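Section 2: Planning and budgeting before you order

Read this section before you place an order for a Raso hand kit. Prices are in dollars, before tax, from the Pleltel list issued in February.

2.1 Work out what you need

1. Measure the work area, including the height under any shelf or cupboard. Write down the smallest gap the hand has to reach into.
2. List the objects to be handled, with the weight of the heaviest one.
3. Choose the hand. The standard three-finger hand is $3,770. The wrist adapter is ordered separately.
4. Add fabric covers. Order two per hand, so one can be washed while the other is in use.

Note: Covers sold for the older Tosh wrist do not fit the Raso.
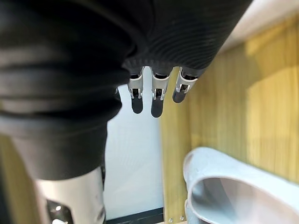

5. Allow $825 a year for wear parts. Most of this goes on fingertip pads and linkage pins. Sites that handle metal or glazed items all day should budget for a second set of pads.
6. Ask your electrician for a quote if the nearest outlet is on a shared circuit. This cost is not in the kit price.

Caution: Do not cut a cover down to make it fit. A loose edge can catch in the finger joints -- order the correct size instead.

2.2 Placing the order

1. Fill in the planning sheet at the back of this manual.
2. Send it to Pleltel or to your Bakex dealer with the work area measurements. Delivery takes about two weeks once the sheet is approved.
3. Keep a copy of the quote. You will need the quote number to register the warranty (see Section 3).

Note: Quotes on the current list must be accepted by 22nd March.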